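Stuteck Manipulation Laboratory
Pre-Session Safety Checklist: Teaching by Remote Control, Two-Arm Station
Task: steamed buns, pot and plate
Site: Neltby. Checklist revision 8.

To be completed by the session lead before the operator takes control. Mark each item Pass, Fail or N/A. Comments are required for every Fail.

1. Emergency stop tested from the operator seat and from the table side.
Pass. Both buttons stop the arms.

2. Arm speed limit set to the teaching value.
Pass.

3. Floor area behind the operator clear of cables.
Fail. Extension lead rerouted and taped down. Reinspected, Pass.

4. Wrist cables have enough slack for full rotation and do not catch on the gripper.
Pass. Continue to watch the loop at the right wrist during low reaches.

5. Steamer unplugged. Heating is not permitted during teaching.
Pass.

6. Glass lid removed from the pot and laid flat on the table before the arms are enabled.
Pass. The operator is reminded that the left gripper must not be lowered onto the glass.

7. Gripper fingers inspected for wear and loose screws.
Pass. Next inspection is due after 17 further sessions.

8. Grip force checked on a spare bun.
Pass. Reduced by one step following the comment from the Kabbaj team in June.

9. Table surface wiped.
Fail. Crumbs remain near the plate. Minor; may be corrected at the next pause.

10. Recording started and storage confirmed in Dadum.
Pass. 1,243 demonstrations held before this session.

Right arm at the pot, left gripper open over the lid: 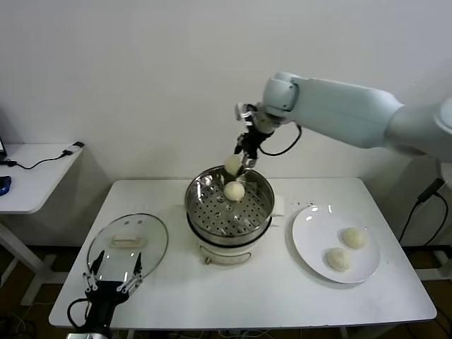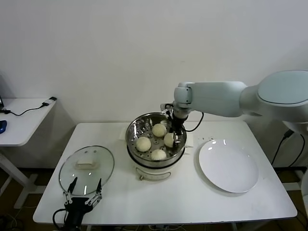 11. Operator relieved after 2 hours at the controls.
N/A at time of inspection.

12. Arms parked and power removed before any person reaches over the table.
Pass. The lead must announce "arms off" and wait for a reply from the operator.

General comments: Item 3 has failed at consecutive inspections and a fixed cable cover is requested. Demonstrations in which the right gripper touches the rim of the pot are to be kept and labeled as contact, and the session may continue unless the pot has moved.

Result: cleared for teaching, with item 9 open.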